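Workshop > Grippers > Weekly care

Adjusting and cleaning the two-finger gripper on the Kurneta arm

14 shares - 6 comments

This guide is for people who keep the Kurneta arm running on a table cell. You need a hex key, a lint-free cloth and a steel ruler. The work takes less than one hour.

1. Stop the program, move the arm to the service position and switch off the power at the Akbulut cabinet. Wait until the fan is silent.

2. Wipe both fingers from the mount to the tip. Do not spray cleaner on them - put it on the cloth first.

3. Push each finger gently to the side with your thumb. If it moves, tighten its mounting bolts a little at a time, changing from one to the other. I made the mistake once to tighten one bolt fully, and the finger stayed crooked.

4. Switch on the power and open the gripper completely. Measure the gap between the tips. On our arm it must be 89 mm. If you read a different value, run the homing routine again and repeat the measurement.

5. Close the gripper slowly on a strip of paper. Both tips should hold it with the same force.

The last check is a slow pick with a light part, and I do it before I give the cell back to production. Set the speed to 7 percent and open the fingers wide before the approach. I put one small clear plastic packet on the bare brown tabletop, well away from the woven basket, so the fingers have free space on both sides when they come down. Repeat the pick six times. If the packet slips, go back to step 3.

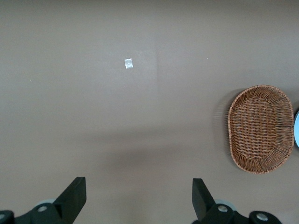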